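Section 4: Recording work and the change-over at your station

This section is for packers, line leads and relief staff at any Rudwood site where a Clarkasard picking arm has been or will be fitted. It covers recording with the hand-held grippers, what happens to the recordings, and how your job is arranged once the arm is running. Fitting, wiring and guarding are in Section 3 and are carried out by Zastard engineers only.

This version was issued in October 2019 and replaces the yellow sheets. Throw the yellow sheets away if you still have them in your station folder.

4.1 What changes and what stays the same

The arm takes over the first pick: lifting single items out of the supply crate and placing them in the customer's box. It does not close boxes, weigh them, label them or decide whether an item is fit to send. Those jobs stay with the packer.

Before the arm can do the first pick on a new kind of item, it needs recordings of people doing it. The recordings are made with hand-held grippers whose fingers open and close in the same way as the fingers on the arm. Recording is therefore now part of the packer's job at sites with an arm. It is paid at the packing rate, wherever it is done, and is entered on your time sheet under code R.

Recording is voluntary for anyone taken on before July. If you do not wish to record, tell your line lead and you will stay on closing and labelling. There is no form.

4.2 Before you start a recording session

1. Sign the grippers out in the book. Write the number from the tag on each one. Pairs are kept together and should come back together.

2. Check the finger pads. They should be clean, flat and firmly stuck down. A pad that lifts at the corner must be changed before use. Spare pads are in the drawer under the signing-out book.

3. Squeeze each gripper fully closed and let it open again. The movement should be smooth all the way. If it catches, do not oil it. Put it in the red tray and take another.

4. Wipe the lens with the dry cloth supplied. Do not use paper towel or the spray from the cleaning trolley.

5. Switch on and wait for the steady light. A blinking light means the card is full or missing.

CAUTION: Take off rings and loose bracelets. The linkage next to the fingers can pinch, and there is no guard on it.

CAUTION: Do not use the grippers on glass jars, knives or anything hot.

4.3 Choosing where to record

Most recording is done at the station, during the quiet part of the shift. You may also take a pair home. We need both. An arm that has only been taught over white crates under strip lights does badly when the crates are changed, and a good deal of the trouble at Štefanec last year came from that. Patterned cloths, plain wood, lamps, daylight from one side and ordinary clutter behind the table are all useful.

If you record at home:

1. Pick a table you can stand or sit at without leaning. Kitchen and living room tables are both fine.

2. You do not need to clear the room. You do need to turn away or put away letters, bank papers, medicines with a name on the label, and photographs of anyone who has not agreed to be recorded.

3. Switch off the television. A moving picture behind the table spoils the recording, but a dark screen does no harm.

4. Tell the other people at home that you are recording. Anyone who may walk through the room should have signed the household sheet. Children should be kept out of the room while the steady light is on.

5. Keep the floor clear where you will be standing.

Note: A recording is not rejected because a home is untidy. Nobody at your site sees home recordings. They go straight to Zastard, and your line lead is told only how many were accepted.

4.4 Setting out the produce

1. Use a bowl or tray with a wide opening and low enough sides for the fingers to reach in. Plastic is better than china. Put it slightly to one side of the table so there is bare surface left to place things on.

2. Mix the shapes. One long item and several round ones makes a good bowl, for example a cucumber with oranges and whatever else you have in. Let some of the items lie partly over the others.

3. Do not arrange the items neatly. Tip them in and leave them where they settle, as long as nothing is about to roll off the table.

4. Do not use bruised or leaking fruit. Juice gets under the pads and they come off.

5. If you use a tablecloth, leave it as it hangs. Small ripples are acceptable. Make sure you cannot catch the draped side with your knee.

You may use your own food and eat it afterwards, washed. Claim for anything bought specially, with the receipt, on the same sheet as your hours.

4.5 Making the recording

1. Hold one gripper in each hand with the wrist straight. Rest your elbows between picks if you need to.

2. Start with the fingers wide open and clear of the bowl.

3. Bring the fingers down on either side of one item. Close them until the item is held, and no further. Squeezing hard teaches the arm to squeeze hard.

4. Lift straight up until the item is clear of the rim, then move across and set it down. Open the fingers before you lift away.

5. If you drop something, carry on. Pick it up with the gripper if you can reach it and by hand if you cannot. Do not delete the recording. Picks that go wrong and are put right are wanted as well.

6. When the bowl is empty, press stop and wait for the light to go out before you refill it.

Use the second gripper to steady the bowl, to turn a long item, or to hold things back while you reach for what is underneath. If the job can be done with one hand, keep the other gripper still and low.

Work at the speed you would use at the end of a long shift. New recorders nearly always go too fast. Vilém Jireš, who checks recordings for Zastard, sends most of the early ones back for this reason only, so please do not take it to heart if yours are among them.

Stop after every 100 picks and rest your hands before going on. If your thumb or wrist aches, stop for the day and note it in the book. You will be paid for the session as planned.

4.6 Handing in

1. Switch off both grippers and put the card in the envelope with your staff number on it. Do not write your name.

2. Wipe the pads with a damp cloth and leave them open to dry.

3. Sign the pair back in and put the envelope in the slot.

An item is ready to be tried on the arm when there are 1,000 accepted picks for it across all sites. Cucumbers stood at 667 when this section was written, so they are still picked by hand everywhere. Mandarins and oranges have passed. Mangoes are being tried at one site only. The list on the canteen board is brought up to date by Jui-lin Ko.

4.7 Your station once the arm is running

1. At the start of the shift, stand where the mark on the floor shows and press the green button. Watch the first few boxes through before you turn to your own work.

2. Look into each box before you close it. The arm cannot tell a soft orange from a sound one. Take out anything you would not want to be sent yourself, and replace it from the side crate.

3. If the arm leaves an item in the crate after four tries, it will stop and show amber. Pick that item by hand and press green. You do not need to call anyone.

4. If it shows red, press the stop bar and call the line lead. Do not reach in.

CAUTION: Never put your hands into the supply crate while the light is green, even when the arm is still. It may be waiting for a box.

Targets are not raised when an arm is fitted. The number of boxes expected from a station is left alone for the first season and then agreed with the staff side, who are represented by Bohumila Rusnák. Amber stops are not counted against the packer.

Some packers have found the change tiring in an unexpected way. There is less lifting and more looking, and checking boxes all day is hard on the eyes and the neck. Swap between checking, labelling and recording at each break. Line leads are to put the swaps on the rota in writing, and to leave them in place when the line is busy.

Relief staff should not be put alone on a station with an arm until they have worked beside a trained packer for a full shift. This applies to agency staff as well.

4.8 Questions and changes

Questions about pay, hours or the household sheet go to Colette Collet in the site office. Faults with grippers go in the book first, then to Xiuying Deng. If a step in this section does not match what you find at your station, tell your line lead and carry on in the way that keeps your hands out of the crate.

Spare copies of this section are kept with the signing-out book. Anyone taking a pair of grippers home should take a copy too.
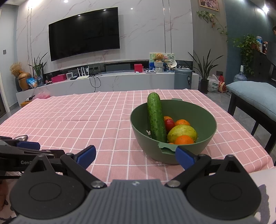 Home pairs are due back by the start of your next shift but one. If you need them longer, write the new date beside your signature - there is no need to bring them in and sign them out again.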